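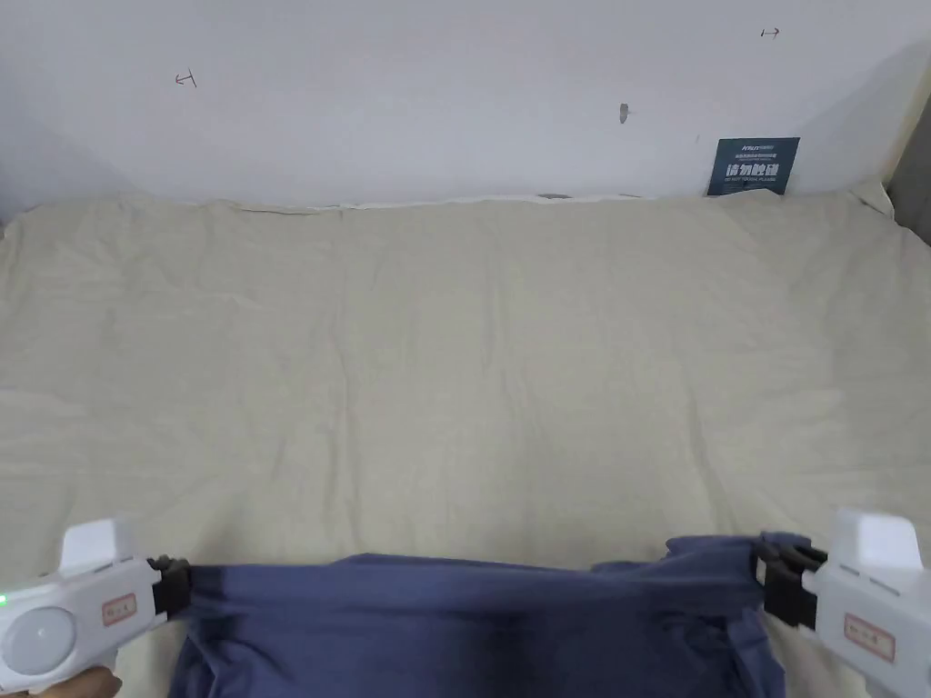
An Afternoon at the Hellthorpe Lab Open Day

I went to the Hellthorpe open day mostly for the big warehouse arms, and I ended up spending nearly two hours with the laundry people. No regrets!

The cloth group has a room upstairs, past the Sarkine stand (free pens, very good pens), and their project is called Letska. They want a robot to handle fabric the way we do, and they're teaching it without using a robot for most of the work. A person picks up a pair of handheld grippers, one per hand, and does the chore with those. A camera up at head height records everything, and the recordings become the training data. When I came in they were on navy blue cloth, both top corners pinched in the black jaws and the top edge pulled taut over a big cream cloth.

I'd assumed folding would be the hard bit. The woman running the demo said no, the hard bit is getting hold of two proper corners to begin with, and once you've got those the rest is almost pleasant. Their first set was 120 recordings, all done very neatly, and the model trained on it fell to pieces whenever a cloth started out crumpled. So they went back and recorded 200 more with deliberately messy starts, fumbles and second tries left in. Same training, same arm, and on their test of 23 cloths it went from getting a handful spread out to getting 15. I asked what happened with the other eight and she laughed and said mostly thin ones, where the jaws grab two layers at once. (I do that with fitted sheets, so I felt for it.)

They let visitors have a go. My goodness, it's awkward! You lose all feeling in your fingertips and have to do everything by eye, and my first corner slid out twice before I learned to squeeze and then wait a second. Apparently that little wait shows up in the recordings of everybody who's any good at it, and the model picks it up too.

Downstairs afterward I caught the end of the Strachan talk on warehouse picking, which was fine, but too many slides. Parking is free behind the main building and the coffee runs out by three, so go early if you're thinking of the next one in November.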